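About Trorkik

Trorkik writes control and planning software for two-armed robots with multi-fingered hands. We do not build arms, hands or cameras. Our customers buy or already own the hardware, and we supply the layer between the device drivers and the task.

The company was started by Ankit Nautiyal and Abla Smadi, who had both spent years maintaining motion code that worked on one robot and had to be rewritten for the next. The team is now 12 people, most of them engineers. Ankit runs the planning group. Abla runs perception and tooling.

We ship two products. Nudbridge is the control runtime. It takes joint targets for both arms and all fingers, checks them against limits and against each other, and sends them out on a single clock. If one arm faults, the other is brought to a controlled stop within the same cycle. Skallia is the planner. It reads depth data and object poses, proposes grasps, and returns a timed path for each arm.

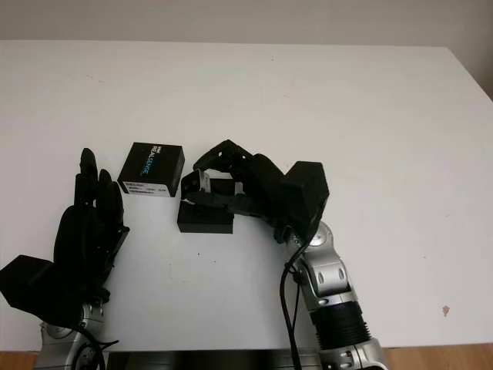 Grasp selection takes up most of our test time. Small objects with flat sides are harder than they look: the fingers hide the object from the camera as the hand closes, and the pose estimate gets worse exactly when the controller needs it. Skallia freezes the last good estimate, then hands over to joint torque feedback for the final part of the close.

Every release candidate runs through 111 regression tasks on real arms. A candidate that fails a task it used to pass is held. Logs are kept for 30 releases back and can be replayed offline with Fedoruk, our internal log viewer, which customers on a support plan may also use.

Nudbridge releases go out on a Thursday. Support requests are answered by the engineer who owns the module. Please attach the Fedoruk log and your joint limit file.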